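Trying to get a number together before December. Two-arm setup, floor pickup, small trash into a lined bin. Quotes so far from Jaltitby and Bundgaard and they are nowhere near each other. Pics of the kind of work I mean, then the questions.
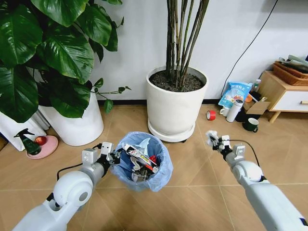
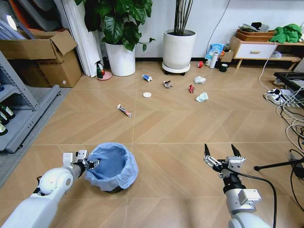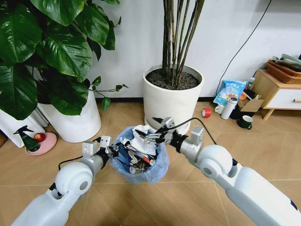
**andri_wieser**

So. Budget is 4000 for everything that ISNT the arms. Arms are a separate line, already approved. What I need to know:

- spare fingertips, how many sets do you guys buy up front
- cable management, is a proper kit worth it or just ties
- service contract yes/no

Bundgaard wants 1315 a year for service. Seems like a lot??

---

**flurinaf**

Skip the contract. Put it in spares. We went nine months on Clorport arms and the only thing that died was a wrist cable. Swapped it in an afternoon.

---

**H_Tanner**

Disagree with Flurina. One bad joint and you're shipping an arm back and waiting. Two arms means the job stops when either one does. I'd pay it the first year, drop it after.

Cables — look at your own pics, loop hanging off the left arm in the first and third. Buy the kit. Ties are fine untill they aren't.

---

**flurinaf**

> waiting

You wait with the contract too. Read the Bundgaard terms, it's parts and labor, no loaner.

---

**andri_wieser**

ok did not know that about the loaner. Will ask.

---

**theresia.a**

What are you picking up, mostly? The middle pic has a can, foil or paper, a face mask, a tube. That's four different grips. I would price a second finger type before anything else. Soft stuff flat on tile was our worst item by far. Pernwood sells tips in packs of five, get two packs.

Also bin liners lol. Put them on the sheet or they come out of your pocket.

---

**andri_wieser**

Mixed, yeah. Cans and wrappers mostly, masks sometimes. Two packs noted. Does Pernwood fit the Jaltitby grippers or do I need an adaptor plate

---

**theresia.a**

Adapter. Cheap but slow to ship, order it now if December is real.

---

**H_Tanner**

Still say contract. But ask them to quote it with a loaner, they might move on price.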